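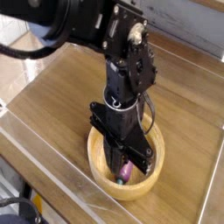 Greifer in der Schale, lila Objekt knapp über dem Boden

Prüfliste Greifzelle Lalov, vor Messreihe (Donnerstag, Rongrong Yuan / J. Xiao)

1. Acrylwände ringsum: i.O. Kanten nicht gerissen, nur Fingerabdrücke.
2. Not-Halt: zweimal gedrückt, ok. Bitte trotzdem Zettel unterschreiben!!
3. Kabel am Handgelenk: hängt seitlich in der Schlaufe. Bei tiefem Eintauchen Abstand zum Rand prüfen.

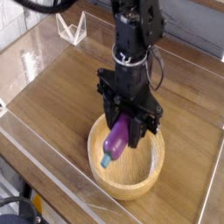 Objekt schräg zwischen den Fingern, Kappe links unten

4. Schelle am Arm: nachgezogen, Kong guckt nach 200 Zyklen nochmal.
5. Greifkraft: Grenzwert aus Likar übernommen. Komentar Mao: zu hoch für glatte Teile, Methode Gu regelt selbst nach. Offen.
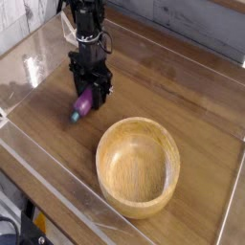
6. Messreihe
Ziel 3,000 Versuche, Stand 1,790. Strategie lernt nur aus Fehlgriffen, daher Abbrüche NICHT löschen. 17 Läufe ohne Zeitstempel, raus aus der Auswertung.
Freigabe nur wenn Arm über freier Fläche anhält,

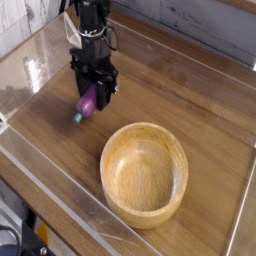
und zwar bei halber Geschwindigkeit, sonst zählt der Lauf nicht. Yuzhen Zheng trägt die Werte ein, bitte nciht doppelt. Punkt 5 bis Januar klären.

3 Kommentare · 2 mal geteilt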